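Speaker notes, Annelore Albers
Teaching by hand: what we learned collecting examples for Vukis
2022-08-29

(Wait for people to sit. Say thank you to Rizwan Amarasinghe for swapping slots with me, he really didn't have to!)

Good morning, everyone, and thank you for coming along so early. I want to talk about the least glamorous part of our work at Trodia, the bit before any training happens, when somebody picks up a pair of grippers and tidies a shelf, and then tidies it again, and then has a cup of tea and tidies it once more.

Vukis learns by copying. It gets no rules about shelves or tissues, only examples of people doing the job, so whatever habits we have while recording, good or bad, it will pick up too. I wish I'd taken that more seriously back in May.

(Next two slides, leave them up for a bit, have some water.)

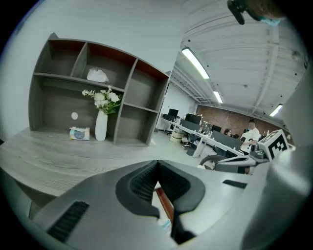 Both from the shelf task:

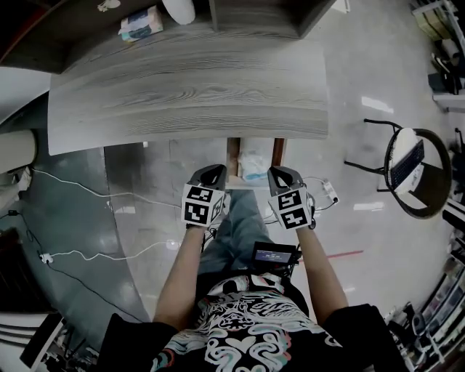

So, how long is a good example? Ours settled at around 19 seconds. We started out with much longer ones, whole tidy-ups from start to finish, and they were a misery to sort through afterwards. One small job per recording is plenty. Pick up, put down, stop.

Please do let people make mistakes, by the way. If you fumble something and recover, keep it! Our first batch was so polished that Vukis had no idea what to do when a grasp slipped, and it would simply sit there, poor thing. (Pause, this usually gets a laugh.)

Change who is recording as well. We had 2 people doing everything at first and you could tell them apart from the motion alone. Now there are 8 of us on the rota, and I'm much happier with the spread.

Last thing before questions: write your notes on the day. Which task, who did it, what got moved between takes. Rizwan has a lovely short form for this and will share it with anybody who asks him nicely.

(If there's time, tell the Kuteck story. If not, go straight to questions.)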